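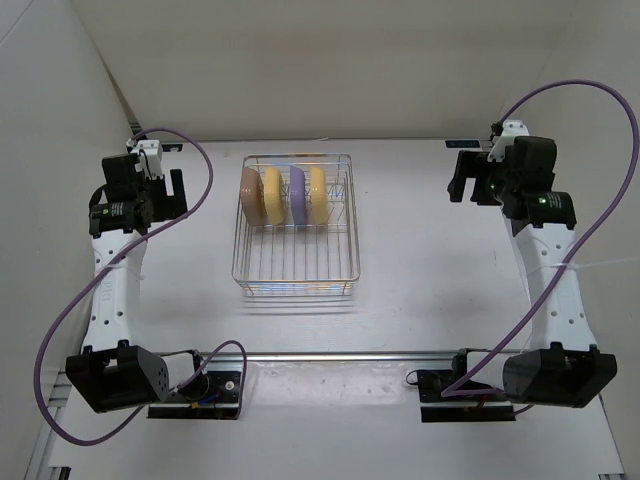 Plostden on a game weekend — worth it?

Print this thread | E-mail to a friend

mapfold_jo
We're thinking of driving up to Plostden in October and doing the whole thing, game on Saturday and a slow wander on Sunday. I've only ever passed through on the highway. Is there a good spot for looking out over town? I keep hearing about Heitmann Hill but the pictures all seem to be taken from the parking lot.

rustbelt_rambler
Do it! I moved here 13 years ago and I still walk up Heitmann most weekends. Take the path behind the old Prilora mill (the gate looks locked, just lift the latch) and you come out way above the lot. On a clear morning you get the river bend, the stadium, and the ridge all in one look. Go before 9 if you want it quiet.

tenthrow
Gonna disagree a little. Heitmann is fine, but on a game weekend it's packed with people in team colors eating breakfast on the wall. The Prinon footbridge is better and you don't have to climb anything. Stand on the downtown side near sunset.

rustbelt_rambler
The footbridge?? You're looking at the back of a grocery store.

tenthrow
For the first half, sure. Keep walking!

mapfold_jo
Ha, ok, maybe both. What about parking? I saw $35 on one lot's site and nearly closed the tab.

gravelandgravy
Don't pay that. Park by the library and take the 16 bus, it drops you three blocks from the stadium. It was almost full when we got on last fall but everybody squeezed in, and the singing started before we'd even crossed the river. My kids still talk about that ride more than the game.

tenthrow
Agree on the bus going in. Coming back is another story, I waited through 3 of them and ended up walking. It's an easy walk though, flat the whole way along the water.

mapfold_jo
Walking back sounds kind of nice. Is the river path lit?

gravelandgravy
Mostly — there's a dark stretch by the Prilora mill, so bring a flashlight.

rustbelt_rambler
And if it's foggy Sunday morning, go up Heitmann anyway and give it an hour. I've had some of my favorite views up there when it was just starting to lift.

Contact us | Copyright Plostden Area Message Board | Back to top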